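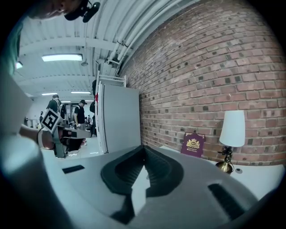 Up against the brickwork this morning.

Bit of a thread on old brick walls and damp, as I've now had the same conversation with three different neighbours in Nirbridge.

Most of the terraces here have solid walls. No cavity. The brick takes in rain and lets it out again when the weather turns. It did that for a century with lime mortar and caused very little bother.

Then people started repointing in cement. Cement is harder than the brick and holds the water in. Come a hard frost, the face of the brick pops off — you'll have seen the orange crumbs along the pavement on Cassim Road.

My own back wall was done in cement before I bought the place. I was quoted 2,149 pounds to rake it out and repoint in lime. The other quote was higher and he wanted to use cement again.

Valentin Tanner did the work in the end. He does one wall at a time and won't touch it if frost is forecast. Took him 4 visits.

Lime is slow. Keep it damp with hessian for the first few days and leave it alone. I waited until June to paint the inside, and used a breathable paint.

Before you pay for a damp course, check the gutters. Next door had a leaking joint above the kitchen. New bracket and a bit of sealant, and the patch indoors dried out by itself.

Also check the ground outside. If the flower bed is higher than your floor, dig it back. Free, apart from your knees.

Will post again when I get to the chimney.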